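Ticket: Jeans folder marks and size, Furtado laundry service
Status: Open
Category: Folding and packing

Update 1

Hello, I write about the folding of jeans in the Trivlow order. The shop sent back 18 pairs in March with a hard line across the knee. They say also that the packets are too thick for their shelf. The shelf has 93 cm of width and must take 6 piles.

I checked the written method first. It says to fold in half along the legs, then two times up from the hem. It does not say to smooth the waist before, and I think this is one part of the problem.

Update 2

I tried the method again from the beginning. One pair on the table, the other one still in the basket.
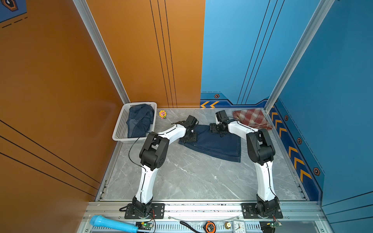
Dark blue jeans laid flat, second pair in the white basket at the back.

What I noticed:
The pairs that wait in the basket take small wrinkles, and these stay after folding if we do not pull the legs straight by hand.
When the first fold is not even, the packet becomes thick on one side. I measured around 90 mm on the worst one.
The line on the knee comes when we press the second fold too early.

Update 3, Friday

I asked Kudau if their packets have the same line. They answered that they fold in three parts and the knee stays free. I will test this with the next Jastinau delivery.

Please tell me if the shop accepts a longer packet. Until then I keep the ticket open and we do not press the second fold.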